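Club > Gear Room > Photos

Filed under: Gear & Equipment, Members' Pages

Gear Room Sort-Out

4/7/20, by Jocelyn Dumlao

The gear room at Skaltum has been due for a sort-out since we took over the second half of the lease. Loan equipment had been going back on whichever shelf was closest, and members coming in for a helmet had to dig through rope bags and old tent poles to find one in their size. Alfredo Malabanan and I set aside the day to go through the helmets and get them stored together.

The club has 15 loan helmets on the books. Each one is checked for cracks, the straps and buckles are tried, and the number inside the shell is matched to the list. Anything that fails comes off the list and is cut up so it can't go back into use. Helmets older than 10 years are retired even if they look fine.

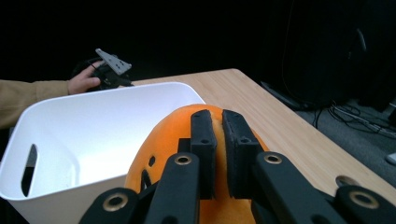
Orange helmet beside the white bin. Vent holes on the side of the shell, handle slot in the wall of the bin. 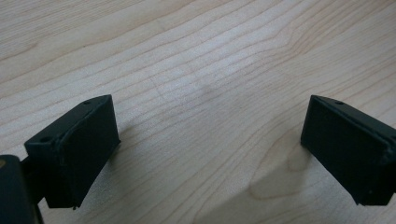 Page last changed: June, J.D.

The second picture shows the tabletop, which is light-colored wood. It came from the old Brumotov clubhouse and was sanded down by Ward Leemans.

Notes for members borrowing helmets:

Return helmets to the table, not the shelf. They get looked over before they are put away.

Write your name and the helmet number in the book by the door. If the number has worn off, tell Jomar Bañez and he will redo it.

Please don't put stickers on loan helmets. We spent too long scraping them off.

Sizes small and medium are the ones we run out of on beginner nights. If you have your own, bring it.

We retired 4 helmets in this round. Replacements are on order from Guvico and will be added to the list when they come in. Princess Cabanatuan has the updated list and can send you a copy.

Rope bags and harnesses are next. The tent poles have been moved to the back room until someone works out which tents they belong to. If you left a pair of gray gloves on the windowsill, they are in the desk drawer.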